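Stream sediment and soil samples, Merance block – prep and first readings

Thursday, started 8 a.m.

Opened the second crate from the Merance block. All the bags from the northern line are here, plus the creek samples that were held back last time. Two bags had split at the seam and I have set them aside with a note. The labels inside were still readable, so we can probably use them for a rough check but they shouldn't go into the main table.

Drying oven set low overnight as before. The clay-rich bags from the bottom of the slope were still tacky in the middle when I broke them up, so they went back in until after lunch. Everything else was ready to sieve.

Sieving: used the fine mesh for the lot. The old Hondik shaker is walking across the bench again. I wedged it with rubber feet, and that held for the morning. Brushed out the mesh between samples and ran clean sand through after every tenth. Kept the sand, bagged it and marked it as blank.

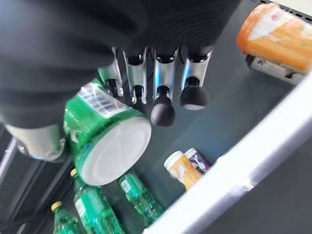 Leaf samples from the same line are a separate job. They were washed, dried and milled in February and the powder has been in the cupboard since then. I pulled out 10 packets at random and weighed them against the book. All agree except one, which is lighter than written. Either a slip of the pen or a bit of spillage. Reweighed, new figure entered in red, old one left readable.

Handheld XRF readings on the soils after lunch. Warmed the unit up properly this time and ran the check disc before and after. Manganese is up along the eastern end of the line, in the same stretch where the field sheet mentions a dark crust on the float. The highest reading was 1,675 ppm, on a bag from just above the creek crossing. Its neighbours on both sides are well down on that. I read it again from a fresh cup and got much the same answer.

I don't want to make much of it yet. Manganese crusts soak up all sorts of other metals, so a high zinc or cobalt next to a high manganese may only mean there is more crust in the bag. Plan is to plot each metal against manganese first and see what stands clear of the trend.

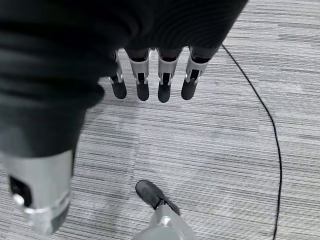 Keogh wrote in the margin later that the eastern end crosses an old track, and asked whether anyone had checked for fill brought in from elsewhere. Fair point. The field sheet doesn't say. I have looked at the air photo and the track does cut the line, close to the high bag but I can't tell how close. It needs someone to look at the ground.

Gold: nothing to report and nothing expected from the handheld. Splits for the outside lab are riffled and boxed, with duplicates and 4 blanks mixed in. Numbers run straight through so the blanks don't stand out. The box weighs over 8 kg, so it wants the stronger tape.

Still unsure what to do about the leaf powder. If we send it in the same batch we save on freight, but the lab will want it kept away from the soils, and the detection limits we asked for are different – I'd sooner send it on its own.

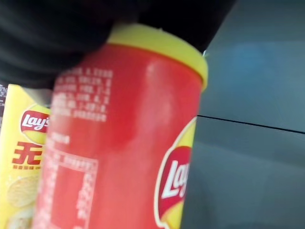 Jusier disagrees and would send both together, in separate boxes with separate sheets, so that at least the dates match and any drift at the lab shows up in both. Left open until the quote comes back.

To do:
Finish the clay-rich bags
Replace the torn label on the creek duplicate
Plot zinc, cobalt and copper against manganese
Ask the field crew about the track
New feet for the shaker

Oven off at the wall, XRF battery on charge.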